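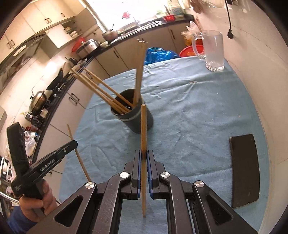
# The Case for the Common Chopstick Holder

Shared kitchens are governed by small objects. The Skeltdale Residence Association has maintained a common kitchen and dining table for its members for many years, and in that time the questions that have come before the house meeting have rarely concerned the stove or the refrigerator. They have concerned the sponge, the salt, the dish towels, and, most recently, the chopsticks.

At the October meeting it was proposed that the open holder on the dining table be withdrawn, and that each resident keep a personal pair in a private drawer. The proposal was tabled without a vote. This essay argues that it should be declined when it returns, and that the holder should remain where it stands, in the middle of the table, filled with wooden chopsticks that belong to the house.

The holder is a plain black cylinder with a grey band around the rim. Its contents do not stand in good order. A few chopsticks remain upright and the others fan out to one side and cross one another, and a resident who wants a pair must draw out one stick and then look for its partner. Those who favor withdrawal cite this disorder first. They regard it as evidence that common property is poorly kept.

The objection deserves a fair answer. A bundle of loose sticks is indeed less tidy than a row of closed cases. It is also far easier to use. A guest who sits down to noodles can see at once where the chopsticks are and may take them without asking. A resident coming in late from work does not have to open a drawer and search behind the measuring cups. The table on which people eat is the correct place for the things they eat with, and a container with an open top is the simplest means of keeping them there.

Private ownership has been tried. For one winter the residents of the Piltetham building, with whom the Association shares a laundry and a garden, kept all their tableware in labeled drawers. The labels peeled. Pairs were lent at dinner and came back as single sticks, or did not come back, and the question of who owed what to whom took up more of the meeting than the roof. Piltetham returned to common tableware the following spring. Its residents now keep a holder on each of their 2 tables.

## Wear, washing, and replacement

The second objection concerns hygiene, and it is the more serious one. Wood holds water. Chopsticks that are returned to a closed cylinder before they have dried will stain at the lower end and, in time, will smell. This is a fault of practice and it can be corrected by practice. The Association's existing kitchen rules already require that wooden utensils be washed by hand and laid flat on a dry towel overnight. The rule is observed for spoons and spatulas. It should be observed for chopsticks as well, and the written rules should be amended to name them.

The holder itself requires the same care. It should be emptied, washed, and wiped dry on the day the tablecloth is changed. The author would add that the tablecloth is changed too seldom. The light blue cloth presently in use shows crumbs and wrinkles readily, and this is an argument in its favor. A cloth that shows crumbs is a cloth that gets shaken out. The patterned oilcloth it replaced concealed everything, and the house is no poorer for its loss.

Replacement is a modest matter. The kitchen account stood at $2,643 at the close of the last period, and the amount spent on chopsticks in that period was $18. It has been suggested that the Association purchase a set of lacquered chopsticks from Trornska, the housewares supplier that furnished the bowls. The author does not support the purchase. Lacquered sticks are handsome, but they are slippery to a beginner, they chip at the tip, and a single missing stick spoils the look of the set. Plain wooden chopsticks are alike enough that any two of similar length will serve. The interchangeability of the cheap article is the quality that makes common use possible, and it should not be given up for the sake of appearance.

## The table as a whole

It would be a mistake to treat the holder apart from its surroundings. Much of what is called clutter on the dining table has no claim to be there. Plastic bags are set down and left crumpled at the far side of the cloth. Beer mugs remain after they are empty. These things belong in the bag drawer and on the shelf, and their presence gives the whole table a neglected look for which the chopsticks are then blamed. A table cleared of bags and mugs, with one holder at its center, would satisfy most of the members who spoke for the October proposal.

The former practice in the Chege Street house, before its residents merged with Skeltdale, offers a usable standard. There, the last person to finish a meal cleared everything from the cloth except the chopsticks, the salt, and the soy sauce. The rule was short enough to be remembered and it assigned the duty plainly. It could be adopted without any expense.

Members may differ on whether a house should look lived in. The author is of the opinion that a dining table used by many people at many hours cannot resemble one in a catalog, and that efforts to make it do so generally end in a locked cupboard. Roughly 300 meals are eaten at this table in an ordinary month. An arrangement that serves them all, at the cost of a few sticks leaning the wrong way, is a sound arrangement.

The following is therefore recommended to the house meeting:

- that the holder remain at the center of the dining table;
- that chopsticks be added to the written rule on the drying of wooden utensils;
- that the Chege Street clearing rule be adopted for a trial period, with bags and drinking glasses removed after each meal.

Written comments may be left in the box beside the kitchen door before the next meeting.

20 March 2020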